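Babita Dubey had 1308 letters in her hallway when I met her in August, and she was still apologizing for them over the tea.

They're her grandfather's, mostly, sent home to Kandpal over a lifetime at sea, and she's been reading them in order (well, nearly in order!) for two years. "I thought I'd be done by spring," she told me. "Then I hit the ones with no dates."

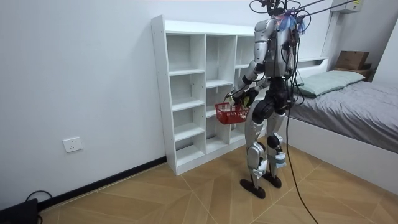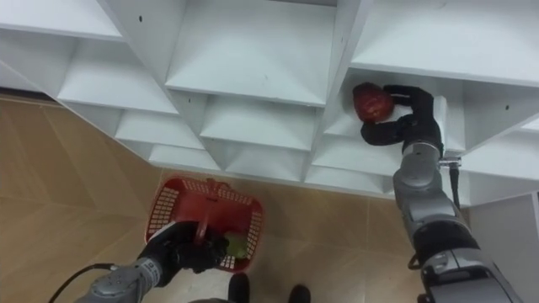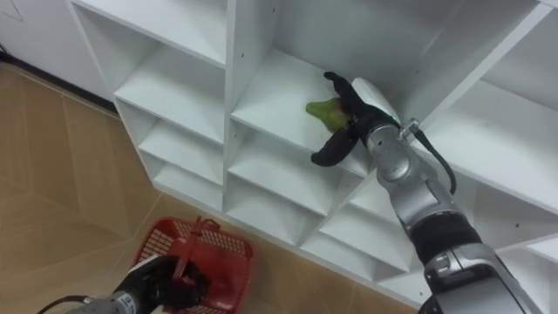 Sorting is the part she'd talk about all day. Her first system was shoeboxes, and it lasted 9 weeks. "You forget what's in a box. You just do." These days she swears by open white cubbies, one to a port, so she can see at a glance where the gaps are – and there are gaps. Landthorpe alone has 274 letters, and then he goes quiet.

I asked if she'd ever wanted to skip ahead to the end. She laughed at me.

"Every night! My cousin Abhishek did it. He won't tell me, and I won't let him."

She read me one before I left, all of it about a bad pair of boots.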